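Hirnden Speech Box – Women's Vote Edition
Listening set for history rooms, libraries, small museums

Home > Classroom > History > Listening sets

In stock. Ships from the Sasaki warehouse, not the main one, so it comes in a separate package if you order it with books.

The short version. A listening set on the campaign for women's suffrage in the United States. Player, headsets, printed source cards, wall timeline, teacher binder. Students hear a speech or a letter read out, find the card, work out where it goes on the timeline. Runs without wifi. No accounts, no logins, no student names stored anywhere.

Who buys it. Mostly middle school and early high school, some public libraries, a few historical societies that want something on a table people can pick up. Works fine for homeschool groups too but it's priced for schools, sorry.

What's on the player
Readings from Seneca Falls and the Declaration of Sentiments. Sojourner Truth – both versions of the Akron speech, the early newspaper one and the later one with the famous refrain, read back to back so students can hear how different they are. Frederick Douglass on why he backed the vote for women. Susan B. Anthony on her arrest for voting. Ida B. Wells and the Washington parade. Letters from the pickets outside the White House. Anti-suffrage pamphlets, too, because the other side had a lot of women in it and most textbooks skip them. Last section is Tennessee and the ratification vote, with the letter Harry Burn's mother sent him.

All readings are new recordings by voice actors. There is no original audio of most of these people and we don't pretend otherwise. Each track starts with a plain spoken label: who, where, source.

New for the October revision
- Native American citizenship and the vote, its own section now instead of a paragraph at the end
- Better coverage of what the amendment didn't do in the South. Old edition more or less stopped at ratification. Teachers complained, they were right
- Cards reprinted on heavier stock, matte, less glare under classroom lights
- Track numbers printed on the card backs (the old ones were on the front and gave the order away)
- Binder index fixed

Owners of the earlier edition can get the new cards and a player update without buying the whole thing. Email and ask for the Ameo upgrade pack. You need the serial from the underside of the player.

In the box
Player with built in speaker
2 splitter leads for the headsets
Headsets, wired, wipeable pads
Source cards in a tray
Wall timeline, folds, grommets at the corners
Teacher binder
Charger and cable

Replacement parts all sold separately, see Spares. Headset pads are the thing people reorder most. Order them in the summer, everyone wants them in the fall and we run out.

Specs
Battery: a full school day on headsets, less on the speaker if you have it up loud
Charging: overnight is easiest. Can be used while plugged in
Recharge life: rated for 2000 cycles
Controls: real buttons, large print. Volume limit can be set by the teacher and locked
Captions: full transcripts in the binder, large type version free on request
Languages: English and Spanish readings on the same player, hold the star button to swicth
Warranty: 2 years on the player, none on headsets (kids)

The teacher binder
Written by Haruna Hamada, who taught American history for a long time before she came to us, with Tobiloba Akpan doing the source notes. Lesson plans come in a one-period version and a longer one. The one-period version is tight. If your periods are short, drop the pamphlet activity and use it as a starter the next day.

There's a page on handling the racism in some of the speeches, including from leaders students have been told to admire. Stanton in particular. We don't cut those passages. The page gives you wording to use beforehand and a suggested order of tracks. Please read it before you hand out the headsets.

Every card has its archive or newspaper reference on it. Where historians disagree about a text the card says so.

What customers told us

"Used it with my eighth graders, the Akron comparison took over the whole lesson. They were arguing about who wrote it down and why. Timeline is a bit long for my wall." – Toshiko Ueda

"Good set. Star button is too easy to press by accident, we had Spanish halfway through a speech, which my Spanish speakers enjoyed. Binder is excellent." – Haruto Ishida

"We put it out in the local history room on Sunday afternoons. Adults use it more then children do. Wish the cards had a case with a lid." – Mitsuko Maruyama

On the lid: yes, heard. The tray fits most desktop drawer units and a lidded one is being looked at. Not promising a date.

Packing up after class
Headsets off first, then leads, then charger. Loose loops for the cables, wide ones, never tight around the player – the bend right at the plug is where they fail. Cards go back in number order or the next class has a bad time. Timeline folds on the printed creases only.
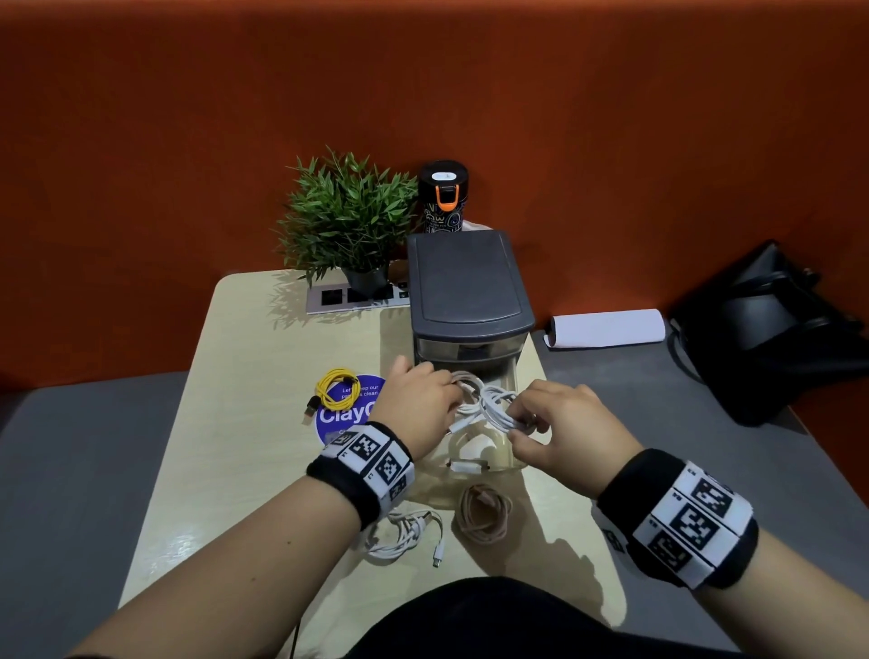 Winding a white charging cable into loops at the desk.

Most of the returns we see are cables. A spare charging cable is cheap, add one to the order and save on shipping later.

Goes with
Atia Reader: Women and the Vote – paperback, same sources with longer extracts, sold singly or as a class pack
Hirnden Speech Box, Abolition Edition – same player, so if you already own this one just buy the card and track pack
Blank timeline roll – for classes adding local events

Ordering
Schools can order by purchase order, upload it at checkout or fax it (yes we still have the fax). Card payments go through right away. Allow 2 weeks for purchase orders in August and September, faster the rest of the year.

Loaner sets are available to districts. You pay return shipping. Comes back with everything in it please, there's a checklist taped in the binder.

Returns accepted if the headsets are still sealed. Player can be opened and tried, that's fine.

Common questions
Can I load my own tracks? Yes, from a computer, the slot marked Local. Instructions on the back page of the binder.
Does it cover Britain? No. A couple of mentions where American campaigners had been over there. Separate set is planned.
Can two groups use different tracks at once? No, one player plays one thing. Larger rooms usually buy a second.
Grade level? Card text is written for grade seven and up. The readings themselves are the original language, some of it hard going.

Item comes up under Listening Sets and also under Civics. Same item, same price.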